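Stellov Greifsimulator im Test: Handout zur Sitzung 3
Seminar Handhabungstechnik, Gemma Naylor

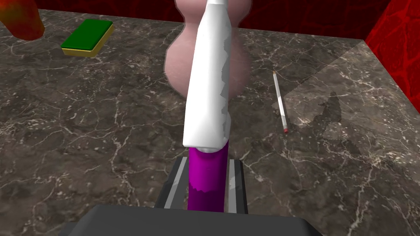 1. Worum es geht

Stellov verkauft mit Norora ein Simulationspaket für Parallelgreifer. Der Prospekt verspricht »fotorealistische Küchenumgebungen«. Wer eine Küche mit Marmorplatte und blutroten, geäderten Wänden besitzt, wird sich sofort zu Hause fühlen. Alle anderen lernen nebenbei den Begriff Domänenrandomisierung: Texturen werden absichtlich wild gemischt, damit das Modell sich nicht auf eine Tapete verlässt.

2. Was das Paket kann

Backenpaar mit hellen Innenstreifen, Blick vom Greifer aus, aufrecht gehaltener Zylinder in Magenta. Für Griffübungen an einfachen Körpern reicht das völlig. Schwieriger wird es bei den Kontaktstellen: Der obere Rand des Zylinders franst leicht aus, und das lange weiße Objekt darüber hat graue, zackige Flecken. Ob man hier Material oder Rechenfehler sieht, bitte in der Gruppe klären – der Support von Norora hat dazu auch nur eine Meinung.

3. Lizenz und Lieferumfang

Die Grundlizenz läuft 14 Wochen, also genau bis kurz vor die Abgabe. Enthalten sind 19 Szenen. Das Zusatzmodul Lito (Kraftmessung) kostet extra, das Handbuch setzt es ab Kapitel 2 voraus.

4. Aufgaben bis zur nächsten Sitzung

a) Schätzen Sie, welche Objekte neben dem Greifer eine Bahnplanung stören würden. Der grün-gelbe Schwamm zählt mit.
b) Der gezackte Schatten rechts stammt von etwas außerhalb des Sichtfelds. Was darf ein Planer daraus schließen, was nicht?
c) Lesen Sie im Skript den Abschnitt zu Reibkegeln. Er ist trocken, aber kurz.

Abgabe als PDF, höchstens 3 Seiten, Deckblatt zählt mit.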